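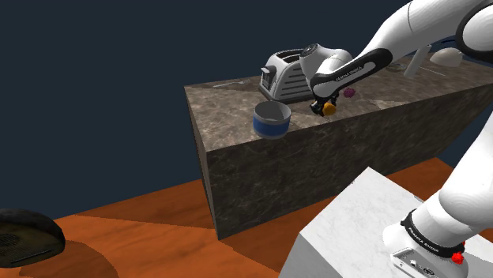
Last updated: December, 4:15 p.m.

FOR IMMEDIATE RELEASE

Gisley opens its second countertop showroom, in Tinosville

TINOSVILLE – I've been putting off writing this one until the lights were on and the front door closed properly, and both of those things happened this morning, so off we go! Gisley, the stone countertop shop I started in my garage and have been running ever since, is opening a second showroom. It's at 1172 Gebremichael Road in Tinosville, in the old carpet warehouse next to the tire place. If you grew up around here you probably bought a rug in it.

Our first shop is staying right where it is. I've had a lot of phone calls asking if we're moving, and the answer is no. Same phone number, same hours, same terrible parking lot (we're working on the parking lot).

The Tinosville showroom is there so people can see whole slabs standing up in daylight. For years we've handed customers a sample the size of a coaster and asked them to picture an entire kitchen in it. That works fine for a plain gray. It doesn't work at all for a stone with a lot of movement, where one end of the slab can look like a different material from the other end. I've had a customer fall in love with a sample and then go very quiet when the real thing came off the truck, and I never want to stand in that driveway again.

So the new place has racks you can walk between, big windows on the north side, and a long table where you can lay your cabinet door and your floor sample right up against the stone. Please bring them! Bring the paint chip too, and the backsplash tile if you've already picked it. Orange-toned wood floors in particular can pull a brown stone warmer than you'd expect, and it's a lot cheaper to find that out on a Saturday-shoes kind of visit than after the saw has been through it.

We're also using the opening to introduce Mestora, our new line of marbles and marble-look surfaces in grays, tans and browns. I picked every one of them myself and I'm a little obsessed. Real marble stains if you leave lemon juice or red wine sitting on it, and we'll tell you so before you sign anything. Some people love the wear and some people can't stand it, and we have Mestora surfaces for both camps. You can get them with a squared edge or an eased one, polished or honed, and the edge doesn't change the price.

A few practical things, as I know they'll come up. Measuring is free inside Tinosville. We template after your base cabinets are in and level, so please don't book us before then, even if your contractor swears they'll be done. Sink and faucet need to be on site the day we measure. Remnants from both shops will be kept in the Tinosville yard, and they're perfect for a bathroom vanity or a baking station if you don't mind digging a bit.

Doors open at 9 a.m. and we close at 5 p.m., with a later evening once a month for folks who can't get out of work. No appointment needed to look around. If you want to sit down and go over drawings, call ahead so I can clear the table and make a fresh pot of coffee.

Kids are welcome, but hold on to the little ones near the racks. Dogs can come say hello in the office.

Reporters and bloggers who'd like to walk through before the opening can reach me through the front desk at Gisley, extension 1013. I'm happy to talk stone for as long as you can stand it, and samples of the Mestora line are available on request.

###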